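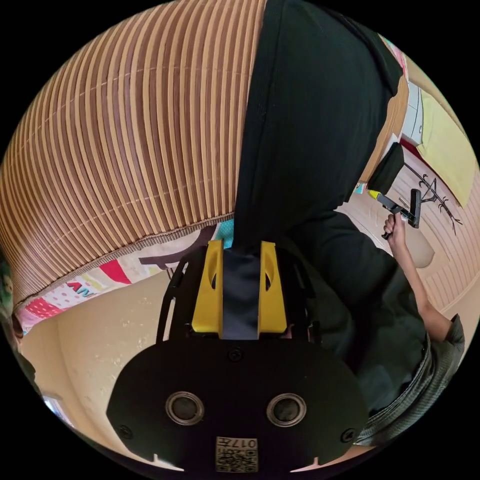

Stellan Moen reckons a school play that the pupils have written themselves will either be very good or be over very quickly, and that either way he'd like a seat near the aisle. I've put him down for the front row.

October 9, 2024

TRARNIS SCHOOL TO STAGE PALOMINO, A NEW PLAY BY ITS OWN PUPILS

I'm very happy to be able to say at last that our end-of-term production is going to be Palomino, a full-length comedy with songs (not many songs, and I'll come to those) written from scratch by pupils in our drama club. It will run for five performances in the Giken Studio during the last week of term, and tickets are on sale from the school office as of this morning.

I've been teaching drama at Trarnis long enough to have directed most of the plays that schools do, and some of them more than once. I love them. I'd happily do any of them again. But last year, when we were packing up after the summer show, a little knot of pupils came and asked me if they could write the next one, and I said yes before I'd thought about how much typing there would be. They went away and came back with an outline, then another outline which was completely different, and by August we had a draft that we could sit round a table and read out loud.

It was far too long! The second act alone would have had parents ringing for taxis. We cut it, then we put a bit back (the scene with the vet, which everybody had missed), and the version we're rehearsing now is one I'm properly proud of.

What it's about

Palomino is set in a seaside riding school in the off season. The owner has gone into hospital for a knee operation and has left the place in the hands of her two nieces, who haven't spoken since a family wedding and who each believe that they alone have been put in charge. A letter arrives from somebody wanting to buy the one horse worth any money. One niece writes back to say yes, the other writes back to say no, and both letters go off in the same post.

From there it gets busy. There's a vet with a guilty secret, a pony club that won't go home, a man from the council who has come about the drains and ends up staying for supper, and a very long misunderstanding about a trailer. I laughed out loud at the first reading and so did the cast, most of whom had written it, so perhaps that doesn't count.

The horse is never seen. We talked about this for weeks. There was a strong party in favour of a puppet, and some lovely drawings were done, but in the end the writers decided that the animal was funnier as a noise coming from behind a stable door, and I think they're right. The noises are made live, at a microphone, by a pupil who has been practising at home. I've had a note from her mother.

The songs, as promised. They're short, they come in at moments when somebody on stage would much prefer to be left alone, and they're accompanied by a small band tucked in beside the stage – piano, clarinet, double bass and whatever our percussionist has found to hit that week. Dušan Gajdoš has arranged them and is leading the band from the piano. He tells me the closing number will be in the right key by the time we open.

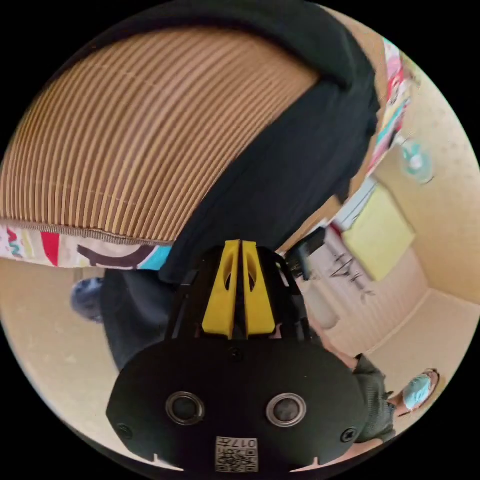 Who's doing what

Altogether there are 40 pupils working on Palomino, on stage and off, and they come from every year group in the school. I direct, but I've tried to keep my hands in my pockets as much as I can. The writers sit in on rehearsals with pencils, and if a line isn't landing they go into the corridor and mend it, usually with a good deal of noise. Actors are allowed to ask for changes. They aren't allowed to ask for more lines, a rule we brought in quite early on.

The set has been designed by pupils too. It's a tack room, a yard and an office, with the stable door in the middle doing most of the work, and it has to turn into the inside of a ferry for one scene near the end. I was doubtful about the ferry. I've now seen the model and I've stopped being doubtful.

Lighting and sound are being run entirely by the stage crew, from plotting the cues to pressing the buttons. For several of them it'll be their first show at the desk, and we've built in extra technical rehearsals so they can go through the whole evening slowly, then slowly again. If you've ever sat through a technical rehearsal you'll know how much patience that takes from the actors, who mostly have to stand still while someone up a ladder says "back a bit". They've been very good about it so far.

The writing room

I've been asked quite a lot how you get a group of teenagers to write one play between them without falling out, so I'll say a little about it. We met after school in the library, with biscuits, and everyone took a scene away and brought it back the next week. We read it aloud, we said what we liked, and then we said what we hadn't understood. Jokes had to survive being read by someone other than the person who wrote them. Plenty didn't, and the author of each dead joke was given a moment to be sad about it before we carried on.

There were rows, of course there were. The biggest was about the ending, where there was a happy version and a much less happy version and the room was split right down the middle. I'm not going to tell you which one we've gone with. I will say that the argument produced the best page in the script, a speech for the older niece that simply wasn't there before, and that when it was first read out the library went very quiet.

I'd also like to thank our English department, who lent us their ears and their photocopier, and the site team for letting us stay on past locking-up time more often than we'd agreed.
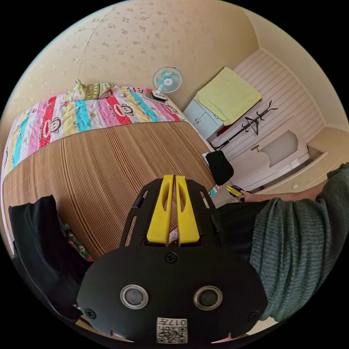
Two yellow fingers, black gripper.

Tickets and how to get them

Tickets are £5 each, and the price is the same for everyone, every night. We did look at having different bands for different rows, and then I remembered trying to explain that to a queue of grandparents on a previous show, so we're keeping it simple. Seats are numbered and you can pick your own from the plan at the school office, either in person or over the phone. Families with someone in the cast or crew can book early through the form that went home in bags last week. If the form is still in the bag, it's probably at the bottom under a banana.

The Giken Studio isn't a big space. The audience sits on three sides of the stage, fairly close in, and I can promise you won't need opera glasses. It does mean the popular nights fill up fast, and the last night nearly always goes first. My advice would be to come to the opening instead, when everyone's nerves are up and the whole thing has a real fizz to it. There's also a matinee, which is a good bet for younger brothers and sisters.

There's level access from the car park and spaces for wheelchair users on the same level as the stage. Please tell the office when you book so that we can keep the right space for you. The matinee will be a relaxed performance, with the house lights left partly up and no objection at all to people moving about or popping out and coming back. We're using a short burst of haze in the ferry scene and there's one loud bang (the trailer), and both will be listed on a notice by the door.

Refreshments will be served in the Vustinen Room before the show and at the interval. It's tea, coffee, squash and cake, and the cake is made by families, so if you'd like to bake for one of the nights I'd be delighted to hear from you. Last time we ran out of lemon drizzle before the interval bell had stopped.
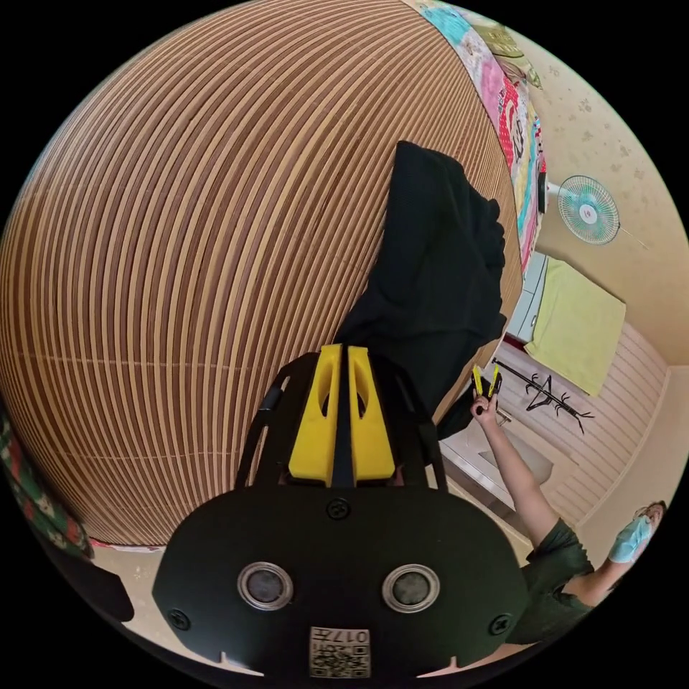

Black cloth garment on a striped mat.

After the show

On the opening night the writers will stay behind for a chat with the audience, and you'll be able to ask them anything you like, except who wrote which joke. They've sworn to keep that to themselves. Stellan Moen has agreed to chair it and has been told that he isn't to do his impression of the vet.

We're also planning to print a small run of the script, with the songs in the back, so that other schools can have a go at it if they'd like to. Drama teachers who want to come and see whether it would suit their own pupils are very welcome, and I'll gladly talk to you at the interval about cast sizes and doubling. It's quite a flexible piece. The pony club can be as large or as small as you need it to be, and I should know – ours has grown every time I've turned my back.

Local reporters who would like to watch a rehearsal are welcome too. We rehearse after school and the cast are used to being looked at. Please arrange it with me beforehand through the school office so I can make sure there's a chair and that we're doing a scene worth seeing.

Listing details

Palomino, a comedy with songs, written and performed by pupils of Trarnis School. The Giken Studio, Trarnis School, last week of term, evenings and one matinee. Tickets from the school office. Music arranged and led by Dušan Gajdoš. For press visits, script enquiries or offers of cake, please ring the school office and ask for the drama department.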